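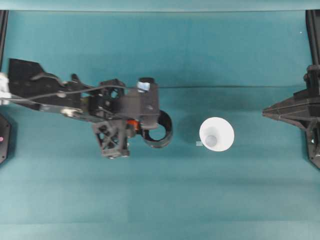

Photo: Hundstead project files

Hundstead: progress report to the Fundon small games program
Feb 20, 2023

Hi all, and thanks for the extension on the paperwork. I know the template wants everything in boxes, but the boxes kept eating my paragraphs, so I've written it out the way I did last time and put the headings in roughly the order you asked for.

The short version is that Hundstead is playable from the title screen to the end of the second valley, the ferry works, the sheep mostly work, and I'm behind on sound. Money is fine. I'd like to move one milestone and I've explained why further down.

For anyone new to the file, Hundstead is a farming and delivery game for phones and tablets. You inherit a run-down carrier's yard, you drive a small truck between farms, and you slowly work out which neighbours will trade with which. There's no timer and no fuel gauge (I had a fuel gauge for most of last winter and I'm so glad it's gone). It's meant to be something you can play for the length of a bus ride and put away without losing anything.

Driving

This took up most of the period. The old truck handled like a bar of soap, and every tester mentioned it before they mentioned anything else. I've rewritten the steering so the truck slows down a little on its own going into a bend, and loose cargo now shifts its weight instead of just sliding about as decoration. Carrying milk cans feels different from carrying hay, and I'm really pleased with that.

Reversing is still awkward. The camera swings around to the back of the truck too quickly and people lose track of which way is left. I've got a slower version running on my own tablet and it's better, but it gets confused in the narrow lane behind the dairy, so I haven't put it in the main build yet.

The bridge bug from the last report is fixed. It was a rounding problem in the height map and had nothing to do with the bridge at all, which cost me a fair bit of time and one very grumpy weekend.
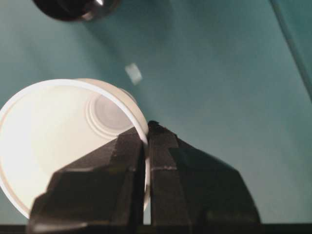
6 min read

The map

The second valley is finished apart from signposts. It has 14 farms, each with its own gate, yard and favourite delivery, and I've coloured the roofs so you can find your way home without opening the map. The ferry crossing joins it to the first valley. You drive on, you wait, a bell rings, you drive off - simple stuff, but testers keep telling me it's their favourite bit!

I had planned a third valley with a quarry in it. I've drawn it, and I still like it, but I don't think it belongs in the first release. More on that under milestones.

Loading between valleys used to leave you staring at a grey screen. It's now hidden behind the ferry ride on newer devices. On older tablets there's still a pause at the far dock, and I've put a gull on a post there so at least there's something to look at.

Sheep and other traffic

Sheep wander onto the road, you honk, they leave. That was the whole design, and it has somehow turned into the most complicated code in the project. The flock now picks a leader and follows it, so they clear off in one direction instead of scattering under the wheels. Nothing can be hurt in the game, they just bounce and look offended, but parents of younger testers asked for less bouncing and I've turned it down.

There are also tractors. They obey the give-way signs. The player doesn't have to, and I've decided to leave it like that.
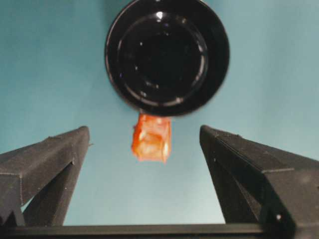

Testing

I ran the October test build with 200 players, as promised in the application. Most came through the Ararier newsletter and the rest were people who had signed up on the Hundstead page. The survey was optional and plenty of people filled it in, some of them at great length, bless them.

What they liked: the ferry, the roof colours, being able to quit anywhere. What they didn't: steering (see above), tiny text in the order book, and the fact that you couldn't rename the truck. You can rename the truck now. The order book has a large text setting, and I've made the large one the default because I preferred it myself once I'd seen it.

A few people got stuck in the tutorial at the step where you load the first crate. The button was hidden behind the crate on short, wide screens. I've moved it to the other side and added a little arrow. I'd like to run a smaller test with the new steering before I call that part done, and I can do it with the same mailing list at no extra cost.

Sound and music

Here's where I'm late. Engine and road noises are in, and so are the weather sounds. The music isn't. Žukauskas, the small studio doing the soundtrack, have delivered 2 finished tracks and rough sketches for the others, and the hold-up is on my side - I changed the length of a game day, and the dawn and evening pieces had to be re-cut to fit. I've now locked the day length and promised them in writing that I won't touch it again.

The finished pieces are lovely, by the way. There's an accordion in the evening one. I'll include both in the next build I send you. 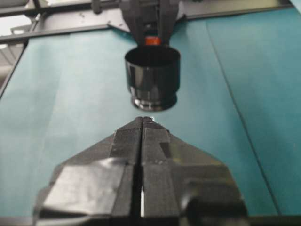
Budget

Spending is within what we agreed. The device line is a little under because I bought the older test tablets second-hand, and I'd like to shift what's left into translation. French was always in the plan, but the order book has a lot more words in it than it did when I wrote the application. No change to the total. The spreadsheet is in the shared folder with the receipts.

Milestones

Milestones 1 and 2 are complete, and the builds for both are in the folder. Milestone 3 is the one I'd like to change. As written, it covers the third valley and the finished soundtrack together. I'm asking to take the valley out and put in the reversing camera, the second round of testing and the French text. The quarry could come later as a free update if the game finds its players.

If that's all right with you, could you send me the amendment form? The link in the old email goes to a page that wants a password I don't have.

Next up for me is the reversing camera, then signposts, then whatever is making the dairy gate open by itself at night.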